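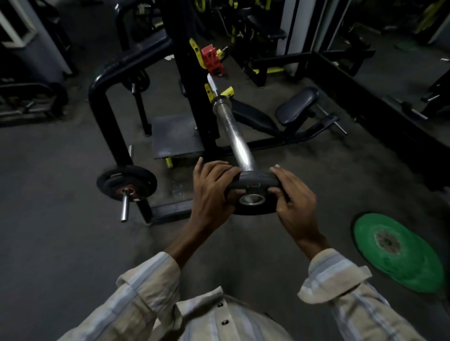

Ülle Paju

My gym put its fees up in May. The email arrived at six in the morning, which is when gyms like to send things, and it used the word "community" four times before it got to the number. I'd be paying $18 a week instead of whatever I had been paying, and I couldn't have told you what that was. That should have been a warning.

I've been a member of one gym or another for most of my adult life, and I have never believed what they say about themselves. The latest line is that strength training is the closest thing we have to medicine. You'll have seen it on a poster, or heard it from a brother-in-law. Lift heavy, live long. The people saying it loudest also tend to sell protein.

I'm not arguing that lifting is bad for you. My doctor likes it, my knees like it, and I can carry a bag of potting mix from the car without making a noise. What I doubt is everything that has been bolted on to it.

Take the app. Dedis came free with my membership, in the way a stapler comes free with a job. It gives me a "readiness score" each morning out of 500, and on the day I was home with a fever it gave me 2 points more than the day before. I wrote to ask how the score was worked out. The reply said it drew on a range of signals personal to me. I asked which signals. I got a link to the page I'd started from.

Then there is the Priedītis method, taught over a weekend in a hired hall by people in matching jackets. I went. The method is squats, deadlifts, presses and a rest, done a bit more slowly than usual, with a workbook. The workbook has a page for writing down your "why." Mine said potting mix. The instructor told me to dig deeper, and I suppose with enough potting mix I could have.

Defenders of all this say it gets people through the door, and anything that gets people through the door is good. I've heard that one from three gym owners now. It would persuade me more if the industry were as keen on people once they were in. Try finding someone to check your back on a deadlift at five in the afternoon. Try cancelling, for that matter. At my last place, Cillent, it took a form, a phone call and a second phone call to ask why the form hadn't been enough.

A bar and some plates haven't changed much in my lifetime. You put the weight on, you pick it up, you put it down -- and next week you might try a little more. It's dull, and I think the dullness frightens anyone whose job is to sell you a new version of it each year.

I kept the membership. The other gym in my suburb is dearer and plays the radio. I've deleted Dedis, though it still emails me. This morning it wanted to know whether I'd lost my spark.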